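Reading time: 3 minutes
Print this page | E-mail this page

Bilthorpe notebook – simulated kitchen cell, two-handed rig
September, started 9.40

Good morning's work on the sim cell! I came in meaning to fix one thing and ended up going through the whole start-up, and it's in much better shape than it was.

First the drift in the right wrist. Danilo had noted it twice: after a long batch the hand sat a touch lower at rest than it did at the start. I blamed the physics settings and lost an hour to them. It was the reset script. It put the arm joints back to home but left the old wrist target in place, so the controller spent the first moments of each run pulling towards wherever the last run had stopped. Cleared the targets along with the joints, ran 16 resets in a row and got the same rest pose every time. Lovely flat line on the plot.

Next, contact on the fingers. The sponge is soft and the crockery is hard, and we were using one friction value for both. Split them. I also raised the solver steps from 4 to something more generous when a finger is touching anything, and dropped back again when it lets go. Slower per run, but the sponge no longer creeps out through the fingertips, which has been annoying me for weeks. Henrique's old Sison config still has the single value, so please don't copy from it.

Cabinet door hinges: damping was set on one and missing on the other. Copied it across. If a door ever flies open as if somebody kicked it, look there first.

Then the log. Of the 231 saved runs from the last batch, 141 load cleanly with the new reader. The others have the old joint order and need converting. Elibariki has the converter half written and I'm very keen to see it finished – some of the best reaching we've had is in those files.

Start-up order, as it now stands:
- load the kitchen and let it settle before adding the hands
- home both arms, then clear the wrist targets
- check both palms open and close fully
- open and shut each cabinet door once, by script
- step through the saved views and look at them properly, at full size
- only then start recording

Don't skip the views. Last month a bad texture path went through a whole night's batch and the first anyone knew of it was Alfredo asking why the worktop was pink.

Still to do: the thumb joint limits on the left hand (Evberg sent new numbers, I haven't put them in), and a proper name for the reset script, which is still called reset_new_new.

Cabinet views first, then the sink with the hands in, then the sink from higher up. 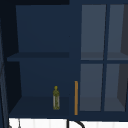
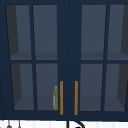
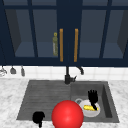
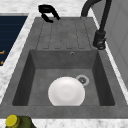
Sanne Geerts: Very pleased about the wrist targets, I had the same thing on the Gekov cell and never found it. Could you clear the finger targets in the same call? We had a thumb that stayed slightly bent after reset and it spoiled every first grasp. Also please keep the old solver setting somewhere as a switch. I'd like to run a few of the converted files both ways and see how much the extra steps change before we throw out any results. I can do that once Elibariki's converter is in.

Contact: Bilthorpe workshop, bench notes | © Bilthorpe | Back to top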